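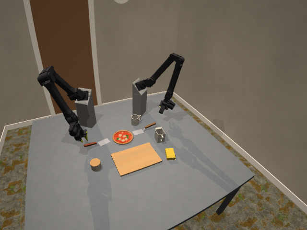 One reader writes that the piece on worktops in the spring issue made choosing sound harder than it is, and that most people would be happy if they got the height right and bought whatever was on offer. There is a good deal in that. The replies that came in after the spring issue were mostly about height, with a fair number on joints, and very few on colour, which had taken up half of the original article. So we are going back over it.

Height first. The usual height for a fitted kitchen comes from the cabinets: a carcass, a plinth under it and a top over it. Fitters rarely ask whether it suits you. Several of you have said you get an aching back after an hour of chopping, and one household in Zunulholm had theirs raised to 93 cm and says the difference was plain within a week. The simple test is to stand in your normal shoes with your arms bent at the elbow and measure from the floor to the elbow. The surface wants to be a hand's breadth or more below that. For kneading or rolling you want it lower again, as you are leaning your weight on it. For washing up you want the rim of the sink higher than you think, as your hands will be down at the bottom of the bowl.

Where two people of very different heights share a kitchen, a separate table often settles it better than a compromise along the wall. You can cut the legs of a table down or put blocks under them. The fitted run can then be set for whoever does most of the work at the hob.

Depth is less talked about. The standard top is 600 mm front to back, and that is what nearly every shop will hand you unless you ask. Once a kettle, a bread bin and a row of jars have gone against the wall there is not much left to work on. If the room allows, pulling the cabinets forward by 100 mm and fitting a deeper top costs little more than the extra material, and it also leaves space behind for pipes. Check first that you can still reach the wall sockets and open the window. One letter described a beautiful deep top put in under a window that now has to be opened with a broom handle. 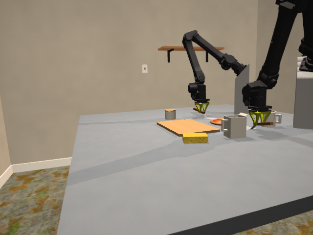
Light grey top with a dark edge.

On materials, we were asked to say something about the cheaper end, and it was fair to complain that we skipped it. Laminate has improved. The Tindano range, which Halliday have on display at their Zunulholm branch, comes with a square edge as well as the older rounded one. The square edge looks neater and is easier to join at a corner. The rounded edge sheds crumbs better and is kinder to a child's forehead. Neither will put up with water sitting in a seam. Whatever the brochure says, the board underneath will swell if it gets the chance, and once swollen it stays that way.

This means that the sealing matters more than the surface. Ask the fitter what is going on the cut ends before the sink goes in. The inside of the sink cut-out should be sealed all the way round, and so should the hole for the tap. It is a dull job that takes a few minutes and it is often missed, as nobody can see it afterwards. If you are doing the work yourself, let the sealant cure overnight before you drop the sink in.

Wood had its supporters. The case for it is that it can be sanded, and a burn or a stain can be dealt with in an afternoon. The case against is the oiling. A new top needs several coats in the first months, and the area round the tap needs more attention than the rest for as long as you own it. Two letters recommended keeping the offcut from the sink as a chopping board, which seems sensible. It is the same timber, and you have paid for it.

Stone and the manufactured stones are another price altogether. They have to be templated after the cabinets are fixed, so allow for a gap with no top at all. Indateck quote 16 days between measuring and fitting, and during that time you will be washing up in the bath or borrowing a neighbour's sink. Ask when you order whether the price covers the tap hole and the drainer grooves. On the quotes we were sent, these were often on a separate line near the bottom.

A word about plain mid-greys, which have been popular for some years now. They hide flour badly and tea stains well. A mottled or speckled pattern hides nearly everything, including a wet patch you are about to put a newspaper on. Very dark tops show dust and every wiped streak, particularly with a window at the end of the run. Take the sample home and look at it under your own lights in the evening. Shop lighting is much whiter than what most of us have over the cooker, and a grey that looked clean on the stand can turn quite green or quite pink once it is next to your wall tiles.

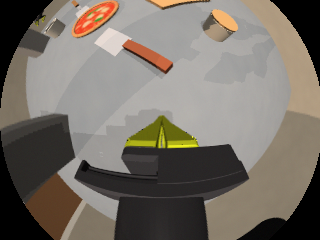

The evening test is also a good time to try the sample with a hot mug and a smear of turmeric. Leave both on it while you watch something, then wipe with an ordinary cloth. If a faint ring comes away with a second wipe you can live with it. If it needs cream cleaner, think about how often you are likely to bother. Samples are free from most places and nobody expects them back.

Joints were the other large subject. A long run and an L-shape both need one somewhere, and people tend to find out where on the day. Ask for a drawing. You do not want a joint over the dishwasher, where steam comes up every time the door is opened early, and you do not want one across the sink. Between two base units with a panel under it is best. If there is a choice, put it where you do least.

On cleaning, the advice is short. Use a damp cloth and washing-up liquid, and dry it off. Bleach dulls most finishes in time and strips the oil from wood. Vinegar is fine on laminate but keep it off marble and limestone. A board under the knife and a trivet under the pan will do more for the life of any top than whatever you spray on it.

Several of you asked whether it is worth replacing the top alone and keeping the cabinets. If the doors still hang straight and the carcasses are dry at the bottom, yes. Look under the sink with a torch before you decide. The plinth clips off on most kitchens and you can see the feet and the lower edge of the board, and any leak will have left its mark there. Expect to replace the tap and the waste at the same time, and to have to touch up the tiling, as the new top will seldom be exactly as thick as the old one.

The autumn issue will cover splashbacks. Letters on that should reach us by the end of August, please, and measurements in metric if you can manage it.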